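Melodmont Bench Boards: data card

Maintained by Leilani Mercado and Thaddeus Calloway
Last edited 27th August

What this is

A set of 1,835 stills of workstation motherboards with the covers off, gathered at the Brindville bench. The boards are green, the memory slots are black, and most of the trouble in labeling came from those two facts. The older Tomava set claimed to cover "all common board parts." We doubt it. It had plenty of sockets and hardly any coin cells, and its chokes and capacitors shared one label.

What is labeled

socket: the metal bracket and frame around the processor
cpu: the processor itself, when one is seated
slot: each memory slot, filled or empty
latch: the clips at the slot ends
choke, capacitor: kept apart
coin_cell: battery and holder together
screw: any screw on the board or the case
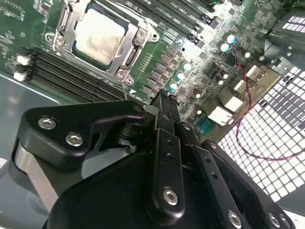

Why are latches labeled separately from slots?
A white latch is often the only part of a slot that can be picked out against the rest, and labelers who were asked for slots alone kept drawing boxes around latches and calling it done.

Known problems

Small headers are poorly handled. The first guide had a single label, "connector," for pin headers, USB ports and anything else a cable might go into. Mariann Lengyel objected to this early and was overruled. She was right.

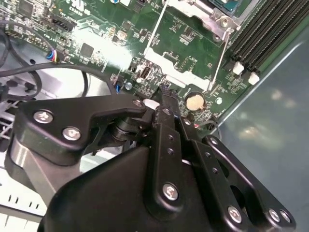 The split into pin_header and usb_port came in version 7, and only 411 stills have been gone over again with the new labels. The rest still say "connector." Please don't report a header score on the full set. It won't mean much, and we have already seen one write-up do it.

Thermal paste is not labeled. Gwendolyn Brannigan drafted a "residue" label and tried it on 176 stills, but two labelers looking at the same smear could not agree on where it stopped. We dropped it. The draft labels are in the folder called old_residue for anyone who thinks they can do better.

Filled slots are rarer than empty ones. A model can do quite well on slots by guessing "empty" every time, so check the filled cases on their own before believing any good result.
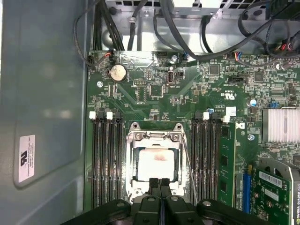 CPU seated in its socket, with one memory module installed in the outermost slot on the right.

What it shouldn't be used for

Deciding whether a board works. Nothing was powered on for this set, and no label says anything about the health of a part. Castellanos asked us for a "good/bad" column last December and we said no. A capacitor can look fine and be dead.

It also shouldn't stand in for consumer boards. Layouts differ, and we have no evidence that anything learned from these carries over.

Corrections

Send the file number and the label you think is wrong to Harriet Ferreira. Suggestions for new labels are read, but bring marked-up stills with them.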